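The advertisement had promised a room that made itself pleasant, and Selina Haslinger had not believed it for a second. She had paid 285 for the month all the same, because December in Madcombe was full of people who wanted a bed near the station and she had left it too late to be choosy.

The landlord was a man called Usuga who spoke of the bedding as though he had woven it. The bedspread would not crease, he said. You threw it over in the morning and it fell flat. He said this twice on the stairs and once more in the doorway, with his hand on the light switch.

"And the white things?" she said.

"The white things go on top. You fold them on top. It's the best surface in the house."

She doubted it. She doubted most surfaces that needed recommending.
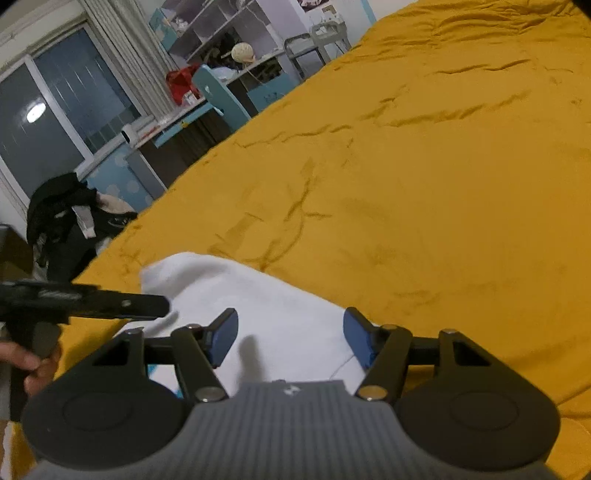

"Why would anyone fold on a bed when there's a table downstairs?" she asked him.

"A bed is wide and it's the right height if you sit, and the table downstairs is for eating," said Usuga.

It was a fair answer, which annoyed her. She waited until his feet had gone all the way down before she sat and tried the thing for herself.

By the second week she had a low opinion of the method. Cotton on a soft bed goes where it likes. You square one corner and the opposite one slides off on business of its own, and when you lean over to fetch it your weight makes a dip and the whole lot runs towards your knees. Her sister in Hirkby folded on an ironing board and had done so for 15 years without a word of philosophy. Selina wrote to her and said so. Her sister wrote back that it sounded like a nice room and was there a bus.

There was a bus. It took 30 minutes and smelt of oranges.

She asked Uro, who had the room across the landing, whether his bedspread creased.

"Mine's a blanket," said Uro.

"Does it crease?"

"I've never looked at it."

"He told me mine wouldn't."

"He told me the window opened," said Uro, and went back to his radio.
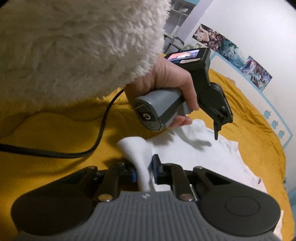 Usuga came up on the Friday for the rent and she was ready for him. She had decided to say nothing and let the bed speak. The mustard yellow lay in soft folds right across to the wall, and on it the white cloth was as crumpled as it had been when she started, and she stood to one side so that he could have a proper view of both. He looked for some time. He had the expression of a man reading a menu in a place he had already eaten.

"You're folding it towards you," he said.

"Which way would you fold it?"

"Away."

"That can't make any difference."

"Almost 100 tenants," he said, putting the envelope in his coat, "and they all say that."

She heard him knock across the landing, and the radio go off. Then she shut the door, sat down on the edge of the bed, took hold of the two nearest corners and, with no faith in it whatever, folded them away.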